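Small Stoves, Long Service
The play kitchen is the toy that families keep longest, and the one they have the most trouble keeping tidy

In a converted shoe store on the main street of Beltdale, there is a room with 16 play kitchens in it. Most are secondhand. Some have lost their oven doors. The shop, called Bukhari, sells them from fall through spring and spends the summer cleaning and repairing the next batch.

The stoves come in from garages and basements, usually with a bag of dishes taped to the side. The bag is where the work is. A stove takes an hour to wipe down and tighten. Matching up cups, lids and saucers can take an afternoon, and the sets never come out even. The shop gave up on selling complete sets years ago and now fills a paper sack with whatever goes together by size. Customers don't seem to mind.

Play kitchens have changed in the last two decades. The older ones at Bukhari have molded coils for burners, raised high enough that a small pan tips off them. The newer ones copy the flat glass cooktops that many families now have at home. Burners and knobs are printed on, so there is nothing to snap off, but also nothing to turn. Parents tend to prefer the flat kind because it wipes clean. Children under three often go looking for a knob and try to pick at the printed one with a fingernail.

Sturkora, a small maker in Brornness, still builds a model with both kinds side by side. It costs $200 new, without dishes, and the company sells the knobs separately in packs of 2. Replacement knobs are its steadiest business.

Food is the other thing that wears out a set. Plastic fruit lasts almost forever and gets lost. Felt fruit stays in the house but goes gray. Wooden fruit, the kind that comes in halves, ends up as halves. A bin at the front of the Beltdale shop holds single pieces for 19 cents each, and it empties faster than anything else in the store. Pears and eggs go first. The corn has been there since March.

Where all of this gets stored is a matter of some argument. Toy catalogs show hooks and labeled baskets. In most homes the dishes live on the stove and in the sink, and the cupboard underneath is full of blocks or a stuffed dog. Children put things down where they were last using them, and on a play stove that means a saucer hanging over the side, a pot on the back burner, and fruit on the cooktop.

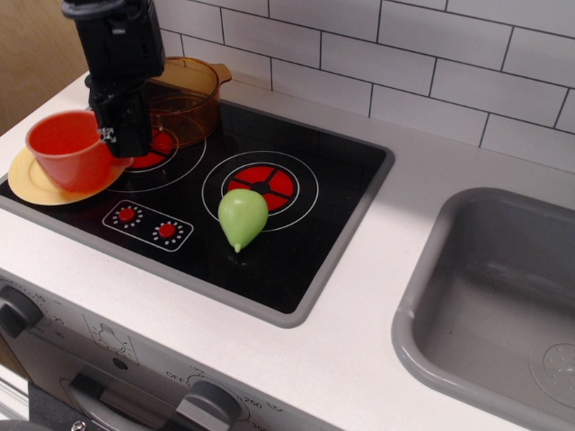

Leticia wrote to the magazine to say that she had stopped sorting the dishes altogether. For a year she put every cup back in a basket at bedtime, and every morning her son tipped the basket out and set the stove the way he'd had it. Now she leaves the stove alone and clears only what has reached the floor.

The shop gives much the same advice, with one addition. Pull everything off once a month and wash it in a dishpan with warm water and a little dish soap. Pots collect crumbs, and play sinks collect real water, juice and sometimes cereal. Stickers and printed panels should be wiped with a damp cloth and kept out of the dishpan. A drain that is only molded into the basin has to be cleaned with an old toothbrush.

Bukhari takes in used kitchens through the end of August. Loose dishes are welcome at any time, with or without the lids.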